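Skunditz teaches two-armed robot to put furniture together

23 August 2021

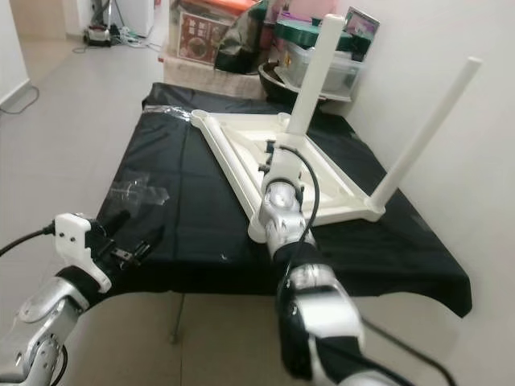
The right gripper holds an upside-down plastic stool by its seat frame while the left one waits open.

Skunditz has begun recording examples for a learning system meant to handle flat-pack furniture, starting with a small plastic stool. An operator guides both arms through each attempt, and the recordings are used to train the software.

The team has saved 84 attempts so far and thrown out 18 — most of them for dropped legs. Each session covers five attempts before the table is reset.

"Turning the stool over takes longer than fitting a leg," said Kevin Ó Ceallaigh, who runs the recordings.

Work on a second item, a shelf made by Grudlow, is due to start in October.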